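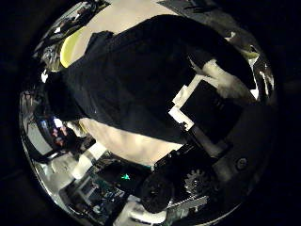
Dye bench, 7/3/26

Black batch again. Third go at getting the Entili cotton to take properly, first two came out a sort of bruised plum. Not doing a fourth on this recipe.

Weighed out dry: 500 g cloth, scoured last night, left in the bucket too long but seems fine. Salt 167 g. Scales drifting a bit, zeroed them twice, need new batteries (AA, not the little ones I bought).

Bath at 60, cloth in, salt in three lots. Soda ash after half an hour. Forgot to disolve it first on the second lot so had to fish the cloth out and start stirring again. Write this on the wall.

Tried the Pisine powder this time instead of Zavero. Goes into solution much quicker, fewer specks. Smells worse. Bit dearer too but the Zavero left freckles on the whole of the last piece so I don't care.

Rinse: cold, cold, warm, hot with soap, hot, cold. Water still grey after the hot soap. Nkechi Nwankwo reckons a second soap at a proper simmer and leaving it overnight in the last rinse. Will do that with half and compare.

Rub test, white hanky, dry: faint mark. Wet: worse than I'd like, almost as bad as February's. Not sending any to Plerken until thats sorted, they want it for cushion covers and people sit on those in pale trousers.

Jobs
- cut swatches, label them BEFORE washing
- light test, south window, leave till April
- order soda ash
- ring Plerken re delivery, ask if charcoal would do
- clean the big pan, ring round the inside wont shift with cream cleaner

Batch no. 1355 in the book. Page before is wrong, ignore the salt figure there.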